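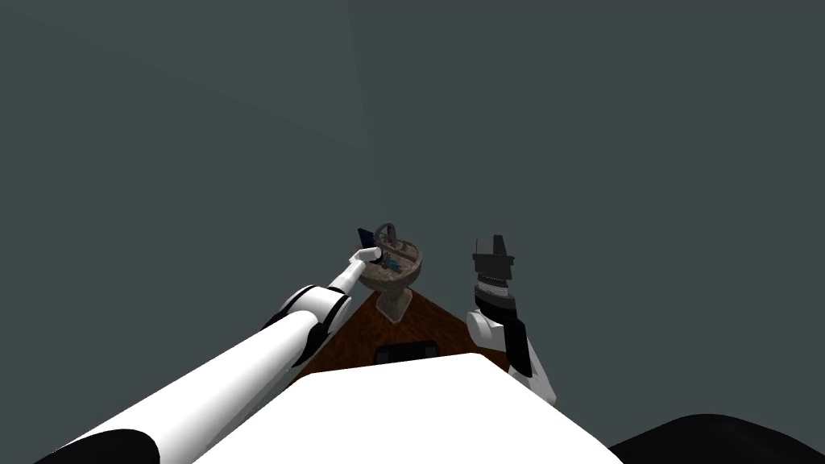 Rirkimstead: resetting the sim cell (again)

December 4, 2019

Quick one, kettle's on. Notes mostly for me and for Tudor Zamfir, who has to run this while I'm away.

Rirkimstead is our simulated two-arm cell. White arms, head view, one view on each wrist, wooden table, stone basin. The real one up at Druvholm won't have arms on it until May so everything gets set up in the sim first and then, supposedly, copied across. We'll see.

So. What was wrong. After the last Anstead update the left arm started shaking whenever the fingers got near the basin. Not much. A sort of buzz at the wrist. Fine out in the open, fine near the wood, horrible near the stone. The log from one overnight run had 3,381 contact warnings in it, nearly all the same line. I read far too many of them.

First thought was gains. Turned them down, the arm went soft and droopy, still buzzed. Put them back. Second thought was the joint limits file, which was indeed wrong, but wrong in a way that had nothing to do with it (fixed anyway).

Ona Kairys spotted it in the end. The basin has 2 shapes, the one you see and the one the physics sees, and the update had swapped the physics one for a single fat lump that filled in the bowl. So the fingers were being shoved out of what looked like fresh air. Put the hollow one back, arch and all, ran it again with the left gripper parked up at the rim.

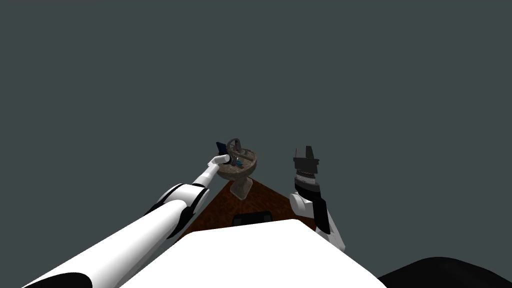
Much quieter. Warnings down to a handful per run and those are real touches, the kind you'd want to know about. I left the right arm up out of the way with the fingers pointing at the sky while I did all this, so only one side could be to blame. Recommend that. Debugging both arms together is misery.

Then the wrist views. These had drifted as well, a few degrees of tilt, and you don't notice till you try to line something up with them. The trick is to check them against nothing. Point the gripper at bare background, open it, look at the fingers only. Both tips should be level, the pads should mirror each other, and the top of the housing should run near enough straight across. If there's stuff behind you end up lining up with the stuff.
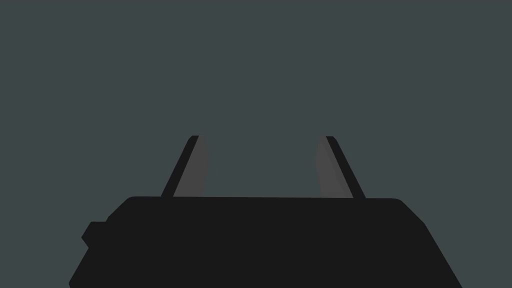
I keep a saved pose for it called open_blank. Tudor, please don't delete it, it looks like junk and isn't. A very slight slope on the housing I've decided to live with. Finger opening I set from the Voicu config, checked by eye, then moved on. The right one needed its zero putting back, the left was ok.

Last job is the busy view. Once the blank check is good, swing a gripper round to face the cluttered bits and see if it still makes sense. Marble, the can on its side, the teal cushiony thing, that long grey bar going across. If an object is going to flicker or vanish, it does it with all that lot behind the fingers. I let it sit for 300 steps and just watched. No flicker. I did get a bit bored.

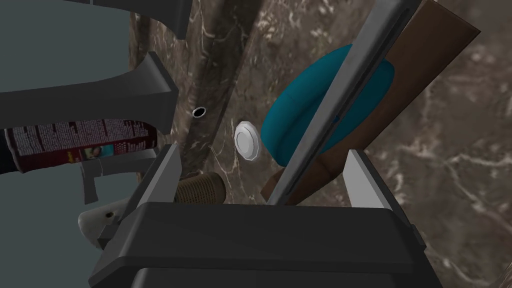

Order to do it in, for next time

Load the cell, right arm up. Check the basin's physics shape before anything else, it's the wireframe toggle in the second menu, and you should be able to see down into the bowl. Left gripper to the rim, watch the wrist. Then open_blank on each side. Then the busy view. Save the lot under a new name, NOT over the old one (me, last spring).

If the buzz comes back and the shape is definately right, look at the timestep. Anstead resets that too sometimes. Haven't written that bit up yet, will do when I'm back.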